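Notebook, Driltley room, play-food set
2020-04-01

Sorting the Fostell set before it goes back on the Londitz shelf list. Last full check was in February. Rules unchanged: food goes in the wicker basket, everything else stays out of it. Basket weave is sound at the rim. Handle strands checked by hand, no loose ends.

Basket contents at the midpoint of the sort, mostly reds and yellows: 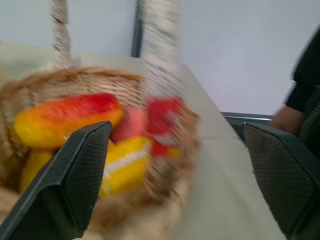 Surface check

Wiped the table with the Thampi cleaner, diluted, left 12 minutes. Panel seam still collects crumbs, so run a dry brush along it first next time. The pale top shows every speck and I did a second pass by the seam.

Yellow pieces need a closer look than the red ones. Wrinkles in a shiny surface hold dust and a cloth skips over them. Soft brush, then cloth, turning the piece a quarter each time. The lemon gets the same treatment, put down by itself on the tabletop with the sneaker kept to the far side.
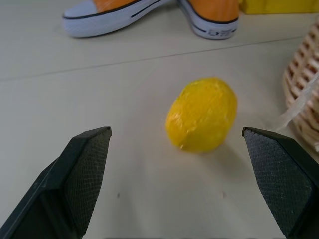
Drying time after the brush and cloth was 16 minutes on the last batch, 13 on this one with the window open. Use the longer figure on the card. The sneaker is not food and needs its own line in the list; it was entered under "misc" in February and I could not find it by search.

To do: new label for the basket, reorder brushes, correct the shelf list.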